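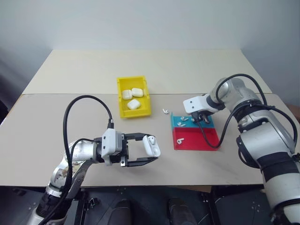 Prernach, the refill shop on the Clutstead road, now says its "take-back promise" keeps 84 percent of what we hand over out of the landfill. I'd like to believe it. But 84 percent of what, by weight or by item? A glass jar and a bottle cap are not the same thing. And small electronics are where these promises usually get thin. Three white earbud cases in a yellow plastic bin look tidy enough, but a bin is only a place to put things, and the leaflet stops right there. It doesn't say who opens them up, or where the batteries go.

I wrote to the shop in May and got a friendly reply with a link to the same leaflet.
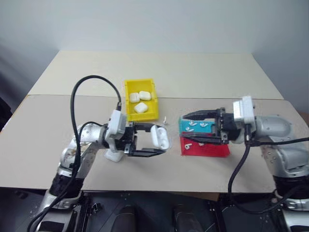

The sorting is done by a firm called Brynjólfsdóttir, out past Dirkurlow, and they were more forthcoming. They told me they took in 163 bags from Prernach last quarter and sent 10 back as too mixed to handle. Fine, that's a number I can use. What happened to those 10 they couldn't say.

I'll keep using the refill taps — the dish soap is cheap and it works. The take-back shelf I'm less sure of. For now my dead gadgets are staying in a shoebox until Friday, when the county depot is open until 2 and will at least give me a receipt.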